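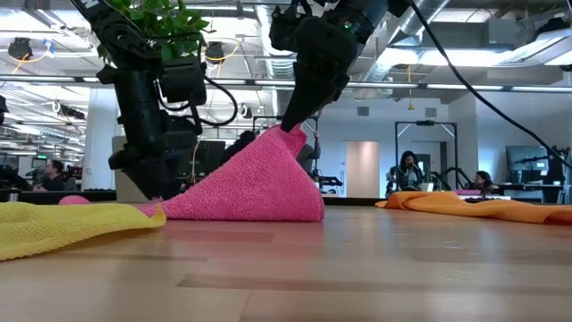

Towel work on the two-arm bench at Lakik.

Helpers wanted - open day, 2 June 2019

Lakik is looking for 10 people to help visitors at our Hisstead open day. You will greet small groups, walk them to the benches and answer simple questions while the arms handle towels. No robot experience needed, but you must be over 21 and able to stand for two hours at a time. Training is in May. Lunch and a $40 travel payment are included.

To apply, write to Ronaldo Villanueva at the Hisstead front desk.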